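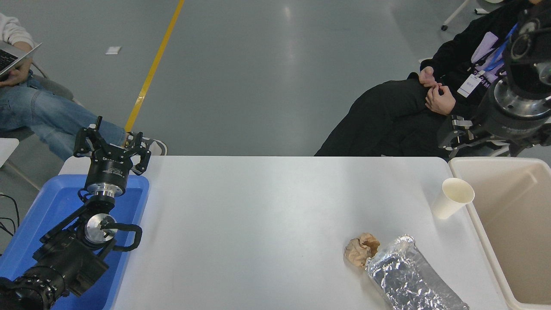
Ticket 876: Left arm loses gripper connection when wrist turns past a certain point
Opened by: Aníbal Coelho
Place: Korkport shared workshop, two-arm table
Status: open, waiting for part

Problem
The left arm works normally after power on. When I send it to the raised position, with the gripper pointing up and away from the table, the gripper stops answering. The arm itself still answers, only the gripper is lost. The right arm does not have this problem with the same program.

Message in the log: "gripper: no reply, retry 2 of 2". After this the program stops and I must start it again.

What I expected
The gripper should open and close in every position the arm can reach.

How to repeat it
1. Start both arms from the rest position.
2. Open the left gripper.
3. Raise the left arm and turn the wrist slowly.
4. Send "close". In most tries there is no answer.

What I tried, Friday
10:15. Restarted the control program. No change.
10:30. Changed the wait time for the reply from the normal value to 30 ms. The message comes a little later, but it comes.
11:05. Exchanged the two gripper plugs at the control box. The fault stays with the left arm, so I think the box is good.
11:40. Ran the left arm low, close to the table, for the whole pick program. No fault. Then raised it again, and the fault was back on the second cycle.
12:10. Power off. Moved the loop of cable beside the silver joint by hand. I could not feel any break, but near the wrist the cable is stiffer than in the other places.

Comment from Zulmira Moreira
Please check how much cable is free between the silver joint and the wrist. I had the same thing with the Marham arm last September. The loop was big enough to look at, but the clip held it on the wrong side, and every turn pulled a bit on the plug. It can look fine while the arm is resting. Please do not make the wait time longer, put it back as it was.

Reply from Aníbal
I put the wait time back. You are right about the clip. It was closed very tight and there was almost no free cable after it. I opened it and gave the wrist part more length. Now the fault comes less often, but it is not gone. I suppose one wire inside is already damaged.

Comment from Zulmira
Then change the cable. Nonar sells the long version with the same plug. Ask Msimang first, he may have one in the drawer with the old wrist parts.

Reply from Aníbal
Msimang has only the short one. I ordered the long one. Until it arrives, please use the left arm only in the low positions. I saved a program for this under the name left_low. The right arm can be used as usual.

Still to do
Fit the new cable, with the clip not so tight.
Repeat steps 1 to 4 with both arms.
Write the correct position of the clip in the build notes, it is missing there.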